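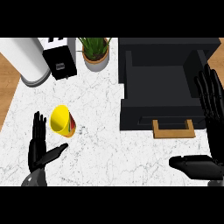 Bench and counter tips for a workplace kitchen with an automated station

These notes cover the staff kitchen and prep counter at Dosside, where a two-handed station took over clearing, cup handling and drawer work in January. They are written for the people who share the counter with it. Most of them apply to any workplace kitchen where part of the routine has been handed to a machine. Last revised 2019-03-06.

Counter layout

Keep tall items along the back. A toaster, a canister or a plant belongs against the rear edge, with the front half of the counter left open. The hands approach from the front, and every tall item in the middle of the surface adds a detour to the path.

Leave a full hand's width in front of any drawer. A U-shaped handle that sticks out from the drawer front is easier for jointed fingers than a flush pull or a small knob. When we replaced the knobs on the Lomlow units with U-handles, failed grasps dropped from 31 in a week to 2. The screws on these handles loosen faster under repeated identical pulls than under ordinary use. Check them monthly with a hand screwdriver. A power driver strips the inserts.

Do not line drawers with loose paper. It rides forward when the drawer opens and jams behind the front panel. Cork sheet, cut slightly small and tacked at the rear corners, stays put.

Cups and mugs

A cup on its side is a separate task from a cup standing up. The station has to find the open end, choose a side for the thumb and turn the wrist before lifting. Standing cups are handled in one motion. If you are passing and see a cup lying down while the station is paused, set it upright. If the station is moving, leave the cup alone.

Cups with bright bands or stripes are located more reliably than plain white ones on pale stone. We bought plain white cups first and regretted it. Gray veining in marble is sometimes read as the edge of a white object, and the hand then closes on nothing. Colored cups cost the same.

Empty cups before putting them down. The station does not check for liquid. A quarter inch of cold coffee is enough to run under an appliance.

Handles should face the front of the counter. For cups without handles, orientation makes no difference as long as they are upright.

Surfaces

Marble etches. Wipe up coffee, juice and vinegar at once with a damp cloth, then dry. For weekly cleaning use a neutral soap in warm water; skip anything with lemon in it. A poultice of baking soda and water, left overnight under plastic wrap, lifts most tea stains.

Clean before the shift and again after it. Crumbs do not stop the station, but they collect in finger joints. Brush the joints out with a dry, soft toothbrush, working from the palm toward the tips. No sprays, no compressed air. Spray residue makes the fingertips slick, and compressed air pushes flour further in.

Polish is a mistake on any counter used this way. A glossy surface throws reflections of the ceiling lights and position errors go up. We switched to a matte sealer from Tjoa and have kept it.

Plants

A potted plant at the back of the counter is fine if the leaves are short and stiff. Trailing plants get caught. Water it when the station is off, and use a saucer deep enough to hold the runoff. Pots with a narrow base should be swapped for wider ones.

Appliances

Unplug the toaster before emptying the crumb tray. Route cords down the back and clip them; a cord lying across the counter is treated as an obstacle on some passes and ignored on others.

Keep appliances in the same place. Moving one a few inches is harmless on a manual counter. On an automated one it means a layout check, and a layout check takes longer than making the toast.

What changes for staff

The kitchen shift used to consist mostly of picking up. The station now handles 83 percent of cups left out during the day, measured over 400 cups. The remainder comes to a person: nested cups, chipped cups, cups with a spoon in them, anything wedged between an appliance and the wall. These are slower per item, and the schedule should allow for that. Ours did not at first. The hours were cut in proportion to the cups, and the sink backed up by early afternoon. The hours were partly restored the following month.

Two skills have become more useful — reading the station's fault list and resetting a drawer without tools. Everyone on the rota should be able to do both. Training one person and relying on that person leaves the counter idle during leave.

Informal habits need to be written down. People used to know that the left end of the counter was for drying and the right end for clean items. The station follows the layout file, so the layout file has to say so. When the habit changes, the file changes the same day.

Jobs that stayed manual: knives, glass, hot pans, the refrigerator and anything with a lid under pressure. At Handivton, where the same arrangement runs in a larger canteen, glass was tried and then withdrawn.

Before you reach in

Press pause and wait for both hands to stop. Remove rings and loose bracelets. Keep sleeves above the wrist. Take out or put down what you need, step back, and check that the drawer is fully closed before pressing resume — a drawer left open by an inch accounts for most of the stops on our list.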